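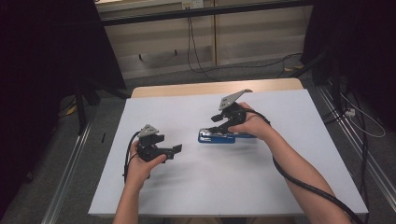
Staplers are back on the supply shelf at the Zillolell office, and the sign-out sheet that went with the old ones is gone. Take one when you need it and bring it back the same day. The full-size ones are easy to pick out, with a glossy blue base and a silver metal top arm, and they should go back on the shelf next to the hole punches. Please don't put them in the drawer with the tape. The drawer jams, and we have already had it off its runners once since September.

We ordered the new stock from Femik along with 4 cartons of standard staples. Please use only those. Most of the jams we had last year came from half-strips of different sizes being loaded together. If one does jam, open the top arm all the way, pull the bent staple out with the small pliers from the kit box, and test it on scrap paper before you go back to your packets. If it still sticks, leave it in the repair tray with a note.

The fall mailing went out at 2,856 packets, up from 1,954 in the spring, and every one of them was stapled by hand. For the next one we are planning on around 3,137 - the Pateck branch is adding its list to ours - so sheets should be collated and squared up before they reach the stapling table. One staple, top left corner, set at a slant. Packets over 20 pages get a binder clip.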